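Saturday, evening

What a day! I'm writing this at the table with my feet up on the other chair, and my hands still smell of washing-up liquid, and I don't mind a bit. We got the kitchen back in order, all of it, and I want to put it down while I'm still pleased about it.

I should say where things stood. Since we moved the supper nights from Drondcombe to the new place on Wulluston Road, I've been cooking in a kitchen I didn't know, opening every drawer twice to find a spoon. Last night was the biggest supper yet and I went to bed without washing a thing, which Mum would have had words about. So this morning I walked down with a loaf under my arm and Fasil Alemayehu was already at the door with his sleeves rolled up. Bless him!

He wanted to start with the floor. I wanted to start with the sink (I always want to start with the sink) and I won, mainly by getting there first and turning on the tap.

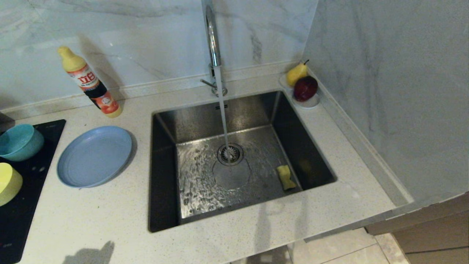 Drondcombe Supper Club – kitchen team

I love that sink. I know it's a daft thing to love, but it's square and deep and it sits under the worktop, so you can sweep crumbs straight in with the side of your hand and there's no rim for them to catch on. Our old one at Drondcombe was so shallow that you wore half the water home. And the tap is lovely and tall, the stock pot goes under it standing up! The little yellow sponge is getting near the end of its life, so I've put sponges on the list, along with foil and bay leaves.

The soap is the Chinese one, 立白, with the tomato on the label. A small squeeze goes a long way and I've told everyone so, and still they pour it on like custard. It lives on the left by the splashback now and I'd like it to stay there.

Bowls next. I'd stood the teal one and the pale yellowy-green one on the hob to get them out of the way, which Fasil said was asking for trouble. Fair enough. We found them a shelf. The light blue plate I'm keeping out for peelings, it's just the right size and I like the colour against the white speckly top.

We stopped at eleven for tea. I had my eye on the pear in the fruit dish and Fasil took the apple, then changed his mind and asked to swap, and I said no! He told me about his aunt in Wubshet who scours her pans with ash and won't hear of anything else. I'd like to try it once, outdoors.

Then the cupboards, and that was the long part. Three hours, and two bin bags out at the end of it. I found the good ladle. It was behind the rice, where I have looked, I swear, every single week. I wiped all the jars and put the spices in a row with the labels facing out, and stood there admiring them until Fasil asked if I was all right.

Still to do: the oven, the drawer that sticks, and the Grestska pan, which has something burnt on the bottom that I've left to soak overnight. I want to make the lentil one again on the next supper night, with more lemon this time and the onions done slowly. Must ring Mum tomorrow and ask how long she gives them.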